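Computer Hardware Basics
Handout 4: Inside the Tower, and Seating the Processor
Notes by Elin Lloyd, Divthorpe Evening Program
Revised Oct 10, 2020

Welcome back, everybody. Last time we spent the whole session on screws, static and where to put your coffee (the other bench, please!), so I promised that this week we would get properly into the machine. Read these notes through once before you come in, and then keep them beside you while you work. A little grease on the paper never hurt anybody.

Before you open anything

Shut the computer down, switch off the supply at the back, pull the cord, and press the power button once more to drain what is left. Clip on your wrist strap. Then lay the tower on its side with the removable panel facing up, and take the panel off. I know some of you like to work with the case standing, and I did it that way for years myself, but a processor wants to be lowered straight down onto a level socket, and it is so much kinder to your neck.

Finding your way around

Take a few minutes just to look. The big green board is the motherboard, and nearly everything else is either plugged into it or wired to it. Find the socket first, the square with the metal frame and the lever, and work outward from there. The long dark slots near it are for memory. The graphics card sits in one of the expansion slots, and the little block of metal fins on the board is a heatsink for the chipset.
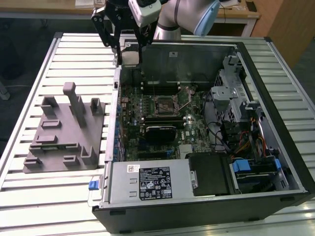

It helps to say the names out loud as you go, and to touch only the case while you do it. Sunil Weerasinghe, who taught this course before me, made us do it in pairs, one naming and one pointing with a wooden chopstick, and I still think that is the best ten minutes you can spend with a new machine. If your board is laid out differently from your neighbor's, good, compare the two. Makers move things, but the family resemblance is always there once you have your eye in.

The socket and the chip

Many desktop sockets have the pins in the socket itself and flat gold pads on the underside of the chip. The pins are very fine and they bend if you so much as look at them crossly, so an open socket should stay open only as long as it needs to. If you are stopping for lunch, put the plastic cover back on.

The processor has a metal lid on top, called the heat spreader, and around it you can see a thin edge of green, the substrate. That edge is what you hold. Thumb and forefinger on two opposite sides, nothing on the lid, and never a finger on the pads.

While the chip is out of the computer it needs a place of its own. A shaped holder with raised corners is lovely, if you have one, and the plastic clamshell the chip came in does the job nicely too. What I don't want to see is a chip lying loose among the screws, or upside down on somebody's sleeve.
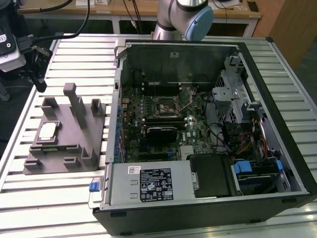 Keep your cables in mind as well. The bundle from the power supply has a way of springing back over the board just when you have both hands busy, and a soft tie or a bit of painter's tape will hold it off to the side. In August we had a very nice Vollmont board come to grief this way, when a connector swung across an open socket. It took an evening with a magnifier and a needle to straighten the pins, and the person concerned has asked me to leave her name out of it!

Seating the processor

1. Release the lever by pressing it down slightly and easing it out from under its hook, then swing it all the way up.

2. Lift the metal frame. Hold it by the tab.

3. Find the small triangle on one corner of the chip and its partner at the socket. Check the notches along the sides too, if your chip has them.

4. Lower the chip straight down and let go. It should sit flat under its own weight. Please don't push, and don't wiggle it either.

5. Look across it from the side, with your eye close to the level of the board. All four corners should be at the same height.

6. Close the frame over the chip so that the lid shows through the opening, then bring the lever down and tuck it under its hook. You will feel more resistance than you expect. That is normal, and everyone winces the first time.

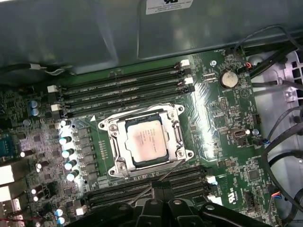

7. Fill in the check sheet before you go on to thermal paste, and ask me or your partner to sign it.

For next time

Read pages 18 and 19 of the Clokbridge workbook, on memory channels and which slots to fill first. Bring your wrist strap, and write down one question about coolers, however small it seems to you.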